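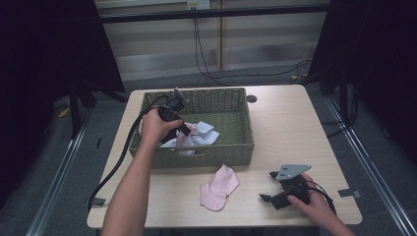
Ticket: Gillumero two-hand kit, left gripper drops out in the middle of a take
Product: Gillumero handheld pair, wired
Opened: November 2020
Status: Open, waiting on part

Original message

Hi Ridstead support! I'm hoping you can help, as I've been going back and forth with this for a few days and I'm running out of things to unplug.

We bought the wired Gillumero pair to record cloth handling, the usual stuff: take a cloth out of a basket, put it on the table, fold it, go back for the next one. The right gripper has been great. The left one records fine for a while and then the finger opening value just freezes. The take keeps going, no warning on the screen, the fingers in my hand open and close like normal, but in the file the opening is a flat line until the end (or until it suddenly jumps back to life, which is almost worse because it's harder to spot).

We've recorded 174 takes so far and 27 of them have a flat stretch on the left side. All on the left, not a single one on the right. I only noticed when I went to trim them in the Jisura viewer, so I lost most of an afternoon of work before I knew there was a problem.

Things I've tried already:

Restarted the recorder, restarted the computer, restarted everything in a different order.
Ran the open/close calibration on both grippers again. Passed both times.
Cleaned the fingers and checked the screws on the mounting plates.
Moved the left gripper to a different port on the powered hub.

Setup is one square table with curtains on both sides, carpet on the floor, the left cable comes across the left side of the table and hangs over the edge. The table is taped so it doesn't creep. Happy to send logs if you tell me which ones!

Reply from Ridstead support

Thanks for all the detail, it saves us both a round of emails. A frozen opening value with no warning usually means the recorder has lost the encoder channel but still has power to the gripper. The recorder holds the last good number when that happens. I know that's not what you'd want, and I've passed it along, but for now you can make it visible: in the recorder settings, under Devices, turn on "flag stale channels." You'll get a beep and a mark in the file.

Could you do three things for me, please?

Turn on the stale flag and record a few short takes the way you normally work.
Swap the two cables at the gripper end and see whether the problem moves to the right hand.
Send the file called session_device.log from a bad take.

Please stop the recorder before you swap the cables. It's fine to leave the hub on.

My update, next day

OK, the stale flag is wonderful, why is that off by default? I beeped my way through the whole morning.

I swapped the cables like you asked. First I did it with the grippers just lying on the table and me opening and closing them, and got nothing, both sides perfect for ten minutes, so I was all ready to write and say it had fixed itself. Then I went back to real takes and the beep was on the left again. So it didn't move with the cable! I was pretty sure it was going to be the cable.

Log attached. There's a line that repeats a lot, "enc L timeout 950 ms," right where the flat stretches start. The biggest one in the file says 1,951 ms before it recovers. I don't know if those numbers mean anything to you but they look long to me.

One more thing, and this might be nothing. It seems to happen when I'm reaching into the basket. I'm standing at the front of the table and the basket is toward the back, so my left arm is stretched out and the fingers are pointing down. When I work on the cloth that's already on the table it's fine.

Reply from Ridstead support

Not nothing at all, that's the most useful line in the ticket! The timeouts in your log are far too long for a software hiccup. A healthy encoder answers every few milliseconds.

I think we have a worn or badly seated socket inside the left gripper. With the fingers pointing down at the far end of your reach, the cable pulls backward on the plug, and more so when a good length of it is hanging off the table. The right one has a short loop behind the hand, so it has slack to give.

Try this before we ship anything. Make a loose loop of cable near the wrist and hold it with the soft strap from the accessory bag, leaving enough slack that you can turn your wrist all the way both ways. Then pull the hanging part up onto the table and tape it down a little way back from the edge so its weight isn't on the plug. If you can, bring the basket a bit closer too. Record 20 takes and count the beeps.

My update, that evening

I couldn't find the strap at first (it was in the bag with the spare finger pads, not the accessory bag, you may want to fix the packing list). Used it for the loop, taped the cable, slid the basket toward me by a hand's width.

20 takes, two beeps. Much better, but still two, and both with the arm in the basket again. The wrist loop also feels kind of clumsy when I turn my hand over to lay the cloth down. I can live with it for a week, I wouldn't want to do it for months.

Then I did the wiggle test, since I was curious. Recorder running, gripper on the table, and I pushed the plug gently up and down where it goes into the housing. Beep, beep, beep. Same thing on the right gripper, nothing. So I think you're right about the socket.

Reply from Ridstead support

Agreed, and the wiggle test settles it. I'm sending a replacement left gripper from our Medeiros warehouse along with a return label. Please keep your own cable and your finger pads, the new one ships without either. You'll need to run the open/close calibration once after you plug it in, and delete the old left-hand profile first or the recorder will quietly load it again.

For the takes you already have: update the Jisura plugin and run "find flat channels" on the folder. It compares the opening value with the encoder heartbeat, so it won't throw out the parts where you were just holding a cloth still.

My update

Ran the flat channel search. It found all of mine plus one I'd missed by eye, a short one near the end of a take. I'm going to redo the whole set of bad ones after the new gripper gets here, it's less trouble than patching them.

Shipping notice came in this afternoon. Please leave the ticket open until I've done a full day with the new one, and I'll post the beep count here.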